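Paper & Pocket Forum > Notebooks > Limited runs and subscriptions

Thread: Birano summer edition – anyone else on the fence?

inkwell_otter
Started 29/07/2020

So the Birano summer set went up this morning and I've been going back and forth on it all day. For anyone who missed the email, it's the "Lighthouses" one: three pocket notebooks in a belly band, letterpress covers, dot grid inside, and they switched the paper to Mornen 70 lb for this run. Covers are gorgeous. The blue one especially – I'd hang that on a wall.

But I still have two sealed sets from last year and my spouse has started making remarks about the shelf. Is the paper change enough to justify it? I write mostly with fountain pens, fine nibs, nothing too wet. Left-handed too, so dry time matters a lot to me.

pagesandplanks
Member, 574 posts

Buy it. The old Birano stock was fine for pencil and ballpoint and that's being generous. I had a sample sheet of the Mornen paper back in May from a swap and it took a broad nib with no feathering at all. A bit of ghosting on the back, but I write on both sides and it didn't bother me.

Dry time I can't really speak to, I'm a righty and I'm slow.

duskmargin

I'm going to be the grump here. I subscribed to Birano for years and dropped it this spring, and the lighthouse set doesn't make me want to come back. My gripes:

Dot grid again. That's every edition for as long as I can remember. Some of us like ruled!

The staples. Two of my last set had them sitting off the fold, so the book never closed flat. I carry mine in a back pocket and they started coming apart at the middle page.

And the price went up. I know printing costs what it costs, but Langlois will sell you a plain kraft pack with better stitching for a good deal less, and they do ruled.

inkwell_otter

The staples thing worries me. Did you write to them?

duskmargin

I did. They sent me a replacement set, very nice about it, no complaints on that side. One of the replacements was off too, so I gave up.

tinplate_tess
Member, 106 posts

Lefty checking in! I've had the lighthouse set since the subscriber shipment went out last week, so I can tell you a little. With a fine nib and a regular blue-black I can write at my normal speed and not smear. With a shimmer ink I smeared everything, but I smear shimmer ink on every paper there is, so I wouldn't hold it against the notebook.

Staples on mine are centered on all three. Maybe I got lucky, maybe they fixed it.

I don't agree on the dot grid, by the way. I draw little maps in mine (campsites, where the good creek crossing is, that kind of thing) and ruled pages drive me up the wall.

duskmargin

Fair enough, and I'd be perfectly happy if they offered both. Langlois does both.

pagesandplanks

Langlois also has covers that look like a hardware store receipt. I own plenty of them and I use them for grocery lists. They hold up great, I'll give you that, but I've never once taken one out to show somebody.

duskmargin

You're showing people your notebooks?

pagesandplanks

Constantly. They love it. They've stopped inviting me places but they love it.

greenbelt_gus

Slightly sideways question while the experts are gathered. Has anybody tried the Witis leather cover with these? I want one that takes two pocket books plus a pen. The Witis site says it fits "most pocket notebooks" but the Birano ones have always seemed a hair wider than other brands to me, and I don't want to find out the corners get chewed up.

tinplate_tess

I use the Witis with Birano books and yes, they fit, but snug. With two in there the front one pokes out a tiny bit at the side until the leather relaxes. Mine took a month or so of being sat on. The pen loop is too tight for anything fat, so if you carry a chunky pen you'll be clipping it to the cover.

greenbelt_gus

Perfect, thank you. Slim pen guy here so that works.

mossback_reader

Lurker, first post in ages. I'm in the keep-it-simple camp with duskmargin, but I did buy the lighthouses and I don't regret it. My kid picked the red one for a trip journal and has been gluing ferry tickets into it, so it's now twice as thick and won't close, and the binding is hanging on fine. Glue stick didn't wrinkle the pages much either.

One thing I don't love is the belly band. It was glued to the back of one of the covers and took a patch of color off when I peeled it. If you care about that, slide the books out from the side and leave the band in one piece.

inkwell_otter

Oh that's a great tip. I'd have ripped straight into it.

OK, I think you've talked me into it. They say this run is 496 sets for the web shop after subscribers are taken care of, and I know how I'll feel if I wait and it's gone. I'll put one of last year's sets in the swap thread to keep the peace at home. If anybody wants the "Orchards" edition, sealed, send me a message and we'll work out a trade. I'd love some Langlois ruled, funnily enough, just to see what the fuss is about.

duskmargin

I'll send you a pack for the Orchards. Check your messages. And look at the staples when your lighthouses come, I want to know if I should eat my words.

inkwell_otter

Deal! Will do.

greenbelt_gus

Ordered the Witis in brown, and then a lighthouse set to go in it, because apparently I have no self-control.

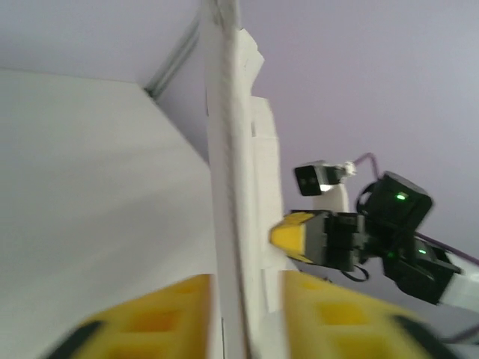
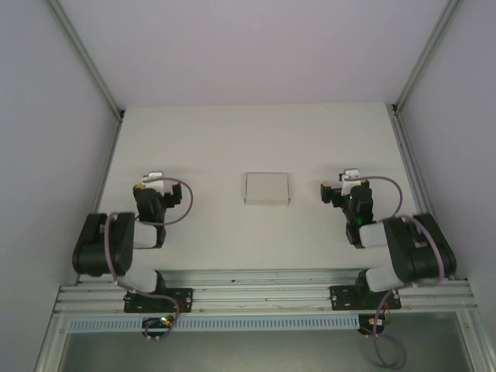
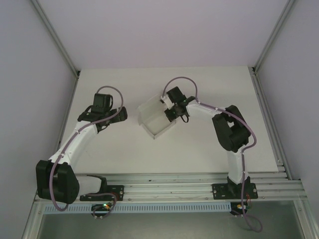

3 attachments, posted by greenbelt_gus

tinplate_tess

Brown is the right choice, it gets better looking the more you beat it up. Rub it with a soft cloth the first week and keep it away from your keys. I didn't, and I've got a long scratch down the front of mine that I've decided to be fond of.

mossback_reader

Does the Witis come in a bigger size too? My kid's ferry ticket monster is going to need a home.

tinplate_tess

There's a larger one but it's made for the next notebook size up, so a pocket book slides all over in it. I'd try a wide elastic band first.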